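**Iron pills every other day instead of every day? (long, sorry)**

**plumtart**
2019-01-04

Hi all, been reading here for ages and finally made an account. My ferritin came back at 17 in my last blood draw. My doctor (Dr. Hegde, Nandini Hegde for anybody who's also at the Getedham clinic, she's lovely) put me on iron tablets once a day and said come back in June. Fine. Except my stomach HATES them. I'm talking cramps by lunchtime, and I've started dreading breakfast, which used to be my favorite meal of the day.

My sister-in-law swears by taking them every second day. She says her body takes in more of it that way and her stomach calmed down. I always figured if you take half as much you get half as much, end of story? But then I went poking around online and apparently there's something to it. Has anybody here done it? Did your numbers still go up?

Also I drink a LOT of coffee. I know, I know.

---

**rawiri_mck**

Welcome! I did every other day for most of last year after daily ones wrecked me. Ferritin went up slowly but it went up, and I stopped feeling like I'd swallowed a bag of nails. The way my pharmacist put it to me, a dose of iron bumps up a hormone that tells your gut to block the next lot for a while, so if you wait a day the block has worn off some. I'm sure I'm mangling that.

The coffee matters more than you'd think. I moved mine to mid-morning and took the tablet as soon as I woke up with a little orange juice.

Rawiri McKinnon, proud owner of a normal blood count

---

**Sumathi K**

I'm going to be the grump in this thread. Your doctor said daily. If you want to change it, call the office and ask. Forums are great for recipes and not so great for dosing. I cut my own dose back some years ago because somebody on a board like this said it was fine, and I walked around tired for another winter before I fessed up.

I'm not saying Rawiri is wrong. I'm saying the person who has your whole chart in front of her is the one to ask.

---

**rawiri_mck**

Fair, and I did clear it with my doctor, should have said so up front.

---

**plumtart**

Sumathi, point taken! I'm calling them. I was sort of hoping somebody would give me permission so I didn't have to, ha.

Rawiri, how long before coffee do you wait? An hour? I can do an hour. I'm not sure I can do two and still be a nice person to my kids.

---

**kwame.o**

An hour is what I was told. Tea is just as bad, by the way, which broke my heart more than the coffee did. Same with milk and those chewable calcium things, keep them for the evening.

On food: everybody says spinach and I wish they'd quit it. There's iron in spinach but you don't take in much of it. If you eat meat, a bit of beef or some dark turkey gets you further. If you don't, lentils with something sour on top. Lemon, tomatoes, peppers, whatever you have. My mother does a black-eyed pea stew with a ridiculous amount of tomato in it and I ate that stew three nights a week when I was low. Happy to type up the recipe if anyone wants it, though she measures nothing.

---

**plumtart**

YES please to the stew.

---

**beansandrice**

Going to disagree with Kwame on the spinach, a little. Nobody's getting cured by spinach but it's got folate and fiber and if you cook it down with lemon you do get something out of it. I've been vegetarian since college and my ferritin sits at 116, no pills. I eat greens every single day, plus beans, plus pumpkin seeds on everything.

---

**kwame.o**

116 is great, I'm jealous! But I bet it's the beans doing the work. Also you were never low to begin with, right? Staying up there is one thing and climbing out of the hole is another.

---

**beansandrice**

OK, that's true, I never was. I still say eat your spinach.

---

**Sumathi K**

Please nobody fight about spinach.

Plumtart, one thing I'd add while you have them on the phone: ask WHY it's low. Heavy periods, giving blood, something going on in the gut, it could be any of those. I got handed pills twice before somebody thought to look for a reason, and in my case there was one (celiac, found on the third go). The tablets weren't doing a thing for me because hardly any was getting through.

---

**plumtart**

Huh. No, she didn't bring that up, or she did and I was busy wrestling a toddler off the exam table. Writing it down. I do have heavy periods, so that may be the whole answer, but I'll ask about the celiac test too.

---

**tk_novska**

Has anyone tried the liquid kind? I've got a bottle of the Zesholm one, tastes like a penny dipped in prune juice, but it's easy on me. The amount of iron in each spoonful is a lot lower than in a tablet, so read the label before you decide it's equal. I didn't, for a good while. Oh, and drink it through a straw or your teeth go gray. They scrub up again but it gave me a scare.

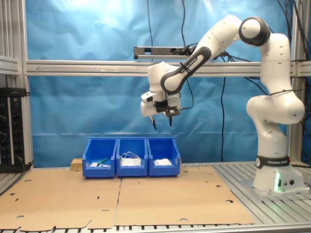 *the Franka at work, green light on*

Anyway. Liquid iron. Straw. Read the label.

---

**rawiri_mck**

The straw tip is gold. My daughter had the drops as a baby and every bib we owned was ruined.

I tried the liquid for a week and couldn't get past the taste. Swapped to a tablet with less iron in it and that was the best of the bunch for me. So plumtart, that's another one for your phone call, ask if a smaller tablet would do. Mine went down from a 100 to something much weaker and I don't think I lost anything by it.

---

**kwame.o**

Stew, as best I can get it out of her. Soak your black-eyed peas overnight, or use 2 cans, she won't find out. Fry a big onion in more oil than feels right till it's soft and going gold. Add garlic, ginger, a hot pepper if you like it hot, then a large can of crushed tomatoes, and cook that down until the oil comes up around the sides. That part takes a while and you can't rush it. Peas in, some water, salt, smoked fish if you eat fish. Simmer till it's thick. Squeeze of lemon at the end, that's my own addition and she does not approve.

Good over rice. Better the next day.

---

**beansandrice**

Would go great with some spinach stirred in 😇

---

**kwame.o**

I'm logging off.

---

**plumtart**

OK, update! Got the nurse on the phone, and she checked with Dr. Hegde and called me right back. Every other day is fine with them. They want me back for blood work earlier than June so they can see if it's moving, and they're adding the celiac test to the same draw so I only get poked once. I asked about a smaller tablet and she said let's try this first and change one thing at a time, which made sense to me.

Took today's with orange juice, coffee an hour after. So far no cramps, but it's one day so I'm not throwing a party yet. Peas are soaking. Real ones, Kwame, tell your mom.

---

**Sumathi K**

So glad you called. Let us know what the blood work says, and don't eat gluten free before that celiac test even if somebody tells you to. You have to be eating it for the test to work right. I made that mistake as well and had to go back on bread for weeks first.

---

**plumtart**

Toast with every meal, got it. Best medical advice I've had all year.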